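SAKTHORPE PUBLIC LIBRARY
BOARD OF TRUSTEES
Minutes of the Regular Meeting, June 30, 2018

The meeting was called to order at 10:05 a.m. in the Dundeck Branch reading room, Teun Wuyts presiding. A quorum was present.

Approval of Minutes
The minutes of the previous meeting were approved with one correction. Under Old Business, "Motow Street book drop" should read "Motow Street parking lot."

Public Comment
A resident of Peeters Avenue asked that the Dundeck Branch stay open until 8:00 p.m. on at least one weeknight during the school year. The Director will report on staffing costs at the next meeting.

Director's Report
Summer reading registration stands at 532, against a goal of 800. Sign-ups at Dundeck are ahead of the Main Library for the first time. The large-print collection has been moved to the ground floor, and 36 titles in poor condition were withdrawn. The new catalog software has been installed on all public terminals. Patrons have reported trouble renewing interlibrary loans from home, and the vendor has been notified.

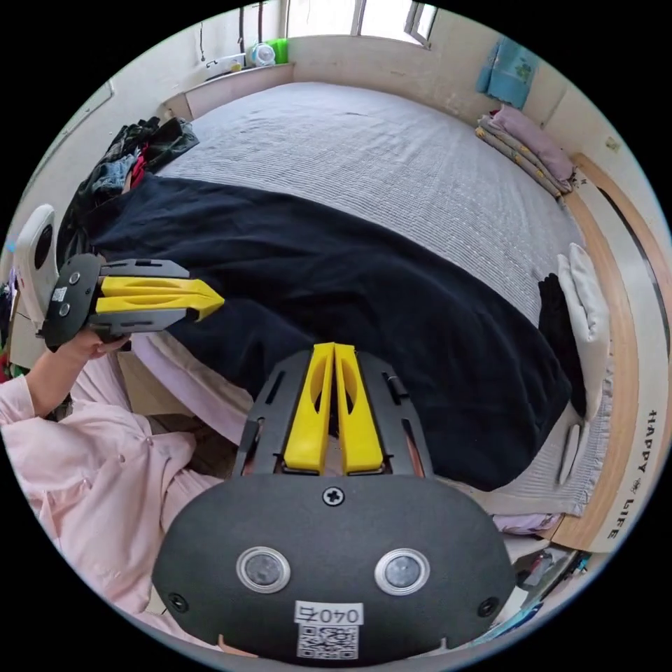 Two hand-held grippers with yellow finger pads.

Old Business
Motow Street parking lot. The Board reviewed the revised striping plan. Trustees asked that the accessible spaces be placed nearer the side entrance. The plan was returned to the engineer for that change, and no vote was taken.

Meeting room policy. The second draft was read. After discussion, Section 4 was amended to allow bookings up to 60 days ahead. Moved, seconded and carried, with one abstention.

New Business
Roof repair, Main Library. The Board authorized the Director to spend up to $1,000 on temporary repairs over the periodicals area, pending full bids.

Fines. Mr. Wuyts asked whether overdue fines on children's materials should continue. Opinion was divided. The Director was asked to bring figures from neighboring libraries before the Board takes up the question again.

Executive Session
None.

Adjournment
There being no further business, the meeting was adjourned at 11:40 a.m.

Minutes subject to approval by the Board.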